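Trorosley food swap returns with bumper first table

Neighbours in Trorosley have brought their cupboard swap back, and the first table was full within the hour! The idea is lovely and simple: bring any sealed packet or box you won't get round to using, and take home something you will.

Organiser Zofia Olszewski said 63 households had signed up for the new season, well up on the last one in December.

"People are so cheerful about it," she said. "You come in with a box you bought by mistake and go home planning a completely different supper. I've got my eye on three things already and I'm meant to be running it!"
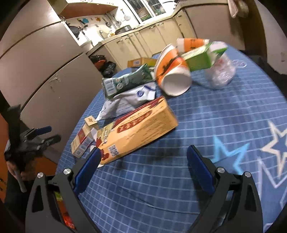 Boxes and packets set out on one of the round tables at the Trorosley swap.

The blue checked cloths are back too, and items are sorted by hand as they come in. Anything opened or past its date is politely returned. There is no limit on what you bring, but swappers are asked to take one item for each one they put down until the last half hour, when it's help yourself.

The Powell Hall has given the group the use of its main room until the end of the summer. Local grocer Plindel has also chipped in with 100 paper bags, so there's no need to worry if you forget your own.

Whatever is left goes to the Skonton community kitchen, which received 118 items from the December swap and turned a good many of them into a very well attended lunch.

New households can put their names down at the hall desk or just turn up with a packet or two. Tea is free, and cake is very welcome.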